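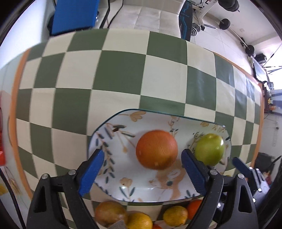 09/04/2019
Table setup, Drumine room

Glossy checkered cloth (dark green and cream, orange border) is on the table. Serving plate is the rectangular one with the painted sprigs and the deer-like animal, teal rim. Orange fruit near the center, green fruit to the right of it.

Weights this morning: orange fruit 137 g, plate 700 g on the kitchen scale. Green fruit not weighed. Scale reads in whole grams only.

Cloth: the gloss throws glare on the right side. Tried the lamp at 58 cm above the table, then higher. Little difference. Fatemeh Yazdani suggests turning the lamp to the wall. Not tried yet.

Plate: low grip on the cloth when pushed from the corner. It moved 9 mm under light finger pressure. A felt pad might help but would raise the base. Ask Sutter whether they still have the thin ones from June.

Pattern on the plate is busy. The dark-leaved sprig beside the green fruit is partly covered in this layout. Keep the fruit where it is for now so the notes match.

Wipe cloth with damp rag only, no spray. The Erninwood cleaner left streaks on the other one.

To do:
Weigh green fruit
Lamp toward wall
Return Flusach tray to shelf 2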